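# Chapter 5: Setting Up a Two-Arm Tabletop Cell

The first four chapters dealt with single arms. This chapter covers a cell in which two small arms share one table. Most of the parts are already familiar: servo joints, a gripper, a controller, a power supply. The new problems come from the space between the arms and from the larger number of cables that have to move without catching.

The cell used throughout the chapter was put together at the Sitley training shop by Iwona Nowakowski, who also wrote the maintenance log quoted in Section 5.4. The shop calls it the Vemness cell, after the bench it replaced. It runs on the same controller software described in Chapter 3, with one change: each joint now carries a side letter as well as a number, so that L2 and R2 are the second joints of the left and right arms. Use the side letters in all written work. A log entry that says only "joint 2 warm" can't be acted on.

## 5.1 Mounting and Reach

Both arms in the Vemness cell are fixed to a single rail along the near side of the table. A shared rail keeps the bases in line and holds the distance between them constant. If each arm is clamped separately, the distance changes whenever a clamp slips, and every taught position that uses both arms has to be checked again.

Set the rail before fitting the arms. Tighten the end bolts first, then the middle ones, and check that the rail doesn't rock. After the arms are on, move each one by hand through its full travel with the power off. Mark on the table the farthest point each gripper can touch. The area inside both marks is the shared zone. All handovers take place there, and nothing should be stored in it.

Bases on the Vemness rail are 239 mm from the center line to the mounting face on each side. Your own figure will differ. Write it on the setup sheet, since the controller asks for it at first start.

## 5.2 The Parked Position and the Holding Check

Before any program is run, the arms are brought to a parked position with the grippers turned toward each other and open table between them. Parking gives the operator a known starting point and leaves the joints where they can be looked over.

The holding check is done from the same position. One gripper is given a flat, light object and the other is left open. A stiff card works well because it tilts or slides when the grip is uneven, and a small change in angle is easy to notice. Check the left side first, then repeat with the right.

Figure 5.1 shows the left arm with a phone card against its ribbed fingertip and the right arm with its jaws open. Look at the angle of the card, the green lights on the joint housings, and the loop of thin cable below the right gripper.
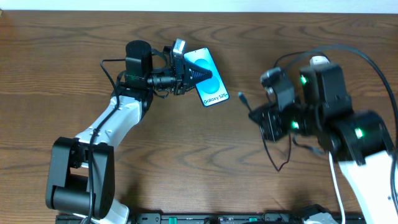

## 5.3 Cable Routing

More faults in this cell have been traced to cables than to motors. A cable that is too tight pulls on its connector each time the joint turns. One that is too loose can be caught by the other arm in the shared zone.

Route cables in this order:

1. Start at the base and follow the link upward.
2. Leave a loop at each joint, large enough for full travel in both directions.
3. Tie the cable to the link on each side of the loop, never across the joint.
4. Seat the connector at the gripper last and tug it lightly.
5. Move the arm by hand, power off, and watch every loop.

Repeat step 5 after 200 hours of running and after any gripper change. Replace ties that have gone stiff. Spare leads for the Vemness cell are kept in the Honorato cabinet, sorted by length.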